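Simulated Homes, Fewer Demonstrations

A household robot trained in one kitchen tends to fail in the next. At Revier, a research group led by Tyyne Hakala has spent the past year measuring how much of that failure can be removed before a physical machine is involved at all.

The method, called Kovham, generates rendered interiors and varies wall finishes, door positions and lighting between training runs. A control policy receives camera views and joint positions and returns arm motions. It is given no floor plan.
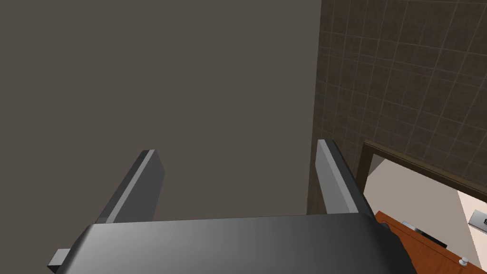
Robotics | Research

2023-04-27

Views from near the gripper are the harder input, according to Hakala. With the fingers open against a plain gray wall, the camera supplies little information about where the arm is. A tiled surface or a door opening gives the policy something to work with.

"A blank wall is close to no signal," she said. "We weight those views lower and let the wider camera carry the estimate."

The training set holds 3,210 simulated episodes. Policies trained on varied rooms completed 25 percent more test tasks than policies trained on a single fixed layout. Both groups used the same network and the same number of training steps. 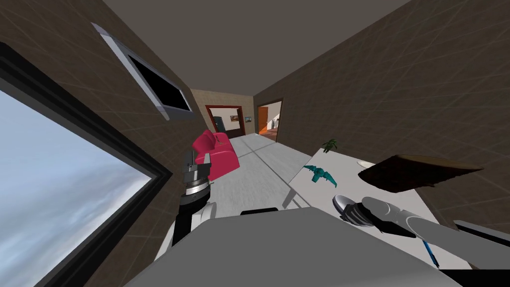

The wider view has its own problems. Small objects on a table, such as a toy or a pen, occupy few pixels, and a two-armed robot can hide them with its own limbs. Teemu Aaltonen, who wrote the rendering code, added a penalty for arm positions that block the target. Training time rose as a result, to over 100 hours per policy.

Transfer to hardware remains untested outside the lab. Three policies are scheduled for physical trials at the Golemstead site in August, using a two-armed machine and furniture that does not appear in the training set. Contact forces are the main concern, Aaltonen said, as the simulator still treats soft objects as rigid.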